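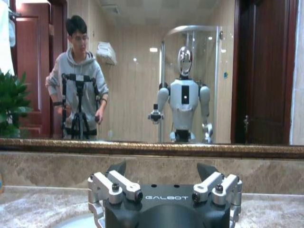 2020年6月4日
开一串,讲卫生间大理石台面的日常保养。最近问的人多,分开回太麻烦,写在一起。

先说两个经常混在一起的词:污渍和蚀痕。污渍是颜色渗进石头里,那一块变深。蚀痕是酸把表面咬了,那一块发白、发乌,侧着光看最明显。两种毛病,处理方法完全不同。

大理石的主要成分是碳酸钙,遇酸就有反应。白醋、柠檬酸、洁厕剂、大部分除水垢喷雾,都别往上喷。网上那种“白醋小苏打万能清洁”的帖子,我每次看到都想留言。

我自己吃过亏。刚搬进来那年拿除垢剂喷水龙头,没挡台面,龙头根部咬出一圈白印,到现在还能摸出来,指甲刮过去有一点涩。

日常清洁:中性洗洁精兑温水,超细纤维布拧到半干,擦一遍,清水再擦一遍,最后拿干布收掉。省掉最后一步的话,水干了留下一层灰白,看着像没擦。

专用清洁剂我用过 Gruseo 的石材喷雾,670 毫升一瓶,味道淡,擦完不黏。跟洗洁精比差别不大,主要是省一遍清水。不想多买东西的完全可以不买。

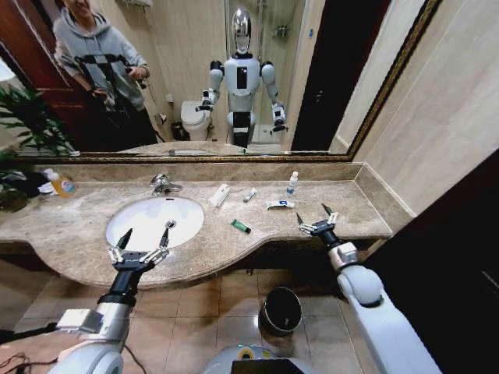
再说防护剂。渗透型防护剂是进到石头孔隙里的,表面看不出来,作用是让水和油渗得慢一点,给你留出擦的时间。它挡不住酸,刷了防护剂照样会有蚀痕。卖台面的人很少把这句讲清楚。

怎么知道该不该重刷:找个不显眼的地方滴几滴清水,等一刻钟,擦干。底下颜色没变,还不用管。颜色变深了,就该刷了。靠近水盆的位置和靠墙的位置要分开试,我家这两处差了快一年。

刷的过程:台面洗干净,晾一整晚。防护剂倒在布上,薄薄抹开,按说明书的时间等,然后把表面多余的全部擦掉。这一步偷懒会留下一层发黏的膜,干了以后更难弄。我用的是 Wenus,100 毫升的小瓶,一个洗手台用不完。开窗,戴手套。

防护剂当天不要碰水。家里只有一个卫生间的,提前把牙刷杯子挪到厨房去。

污渍怎么办。油性的(护手霜、精油、发油)用小苏打加水调成牙膏那样的稠糊,敷在上面,盖保鲜膜,边上用纸胶带封住,放一天。揭开以后让它自己干透再铲。一次不行就再敷一次。

我敷过最久的一块是发油印,前后弄了 5 次。第三次以后才看出变浅,现在不告诉你位置的话找不到。

铁锈印比较难,多半是剃须泡沫罐的底圈。小苏打糊基本没用,市面上很多除锈剂又是酸性的。这种我建议找做石材护理的人上门,别自己试。罐子底下垫个东西最省事。

染发剂、卸妆水、含酸的爽肤水也算高危。我放了一个浅托盘,瓶瓶罐罐都在托盘里。托盘底记得贴软垫,不然硬边磨台面。

蚀痕怎么办。抛光面上很浅的那种,可以买大理石抛光粉,湿布打圈慢慢磨,磨完跟旁边对比一下。能摸出来的就别折腾了,越磨越大,最后周围一片反光都不一样。哑光面更不要用抛光粉,会磨出一块亮斑。

去年10月我问过 Holovko 的师傅,他们做翻新,整个洗手台重新研磨抛光。师傅叫 Bohdana Hrytsenko,来家里看了一眼,说我那圈白印可以先不管,等以后换龙头的时候一起做,现在做了将来拆龙头还可能磕。没收钱就走了。

她顺手教了一件事:台面和水盆接缝的那条胶,发黑了要换,别拿漂白水反复刷。水从缝里进去,石头从底下吃水,正面擦多少遍都是深的。我家左边那块深色擦了好久,换完胶以后晾了26天才褪回来。

换胶要买中性的硅酮胶,最好写明石材专用。酸性胶闻着一股醋味,那个味道就是问题所在。便宜的普通胶还会往石头里渗油,沿着边出一道暗线,这种线很难去掉。

有人问要不要干脆换成石英石。我的看法:家里有小孩,或者自己就是不爱擦东西,换石英石省心。喜欢天然纹理、能接受用几年有点痕迹的,大理石没那么娇气。我自己不打算换。

还有人问 Tonuslow 那款“免打理”石材蜡。我没用过,没法评价。一般来说,卫生间台面我不太愿意上蜡,水汽重,容易发花,以后想做渗透防护还得先把蜡去干净。用过的可以在下面说说效果。

补一条刚才漏掉的:魔术海绵也别用在抛光面上。它其实是很细的研磨料,擦一两次看不出来,时间久了那一块会发乌。钢丝球更不用说。

再补一条,有人私信问水龙头根部那圈硬水垢。先用湿热毛巾围着敷一会儿,再用塑料刮片慢慢推,推不动就再敷。刮片放平,别立起来。以后每晚睡前拿干布抹一下龙头底下就行,我是直接在旁边挂了一块布。

人造大理石不适用上面这些,它是树脂做的,不用刷防护剂,怕的是烫和划。分不清自己家是哪种的,翻一下当时的装修合同,或者问卖家要材料单。

先写到这里。明天要去建材市场给厨房挑瓷砖,回来看评论。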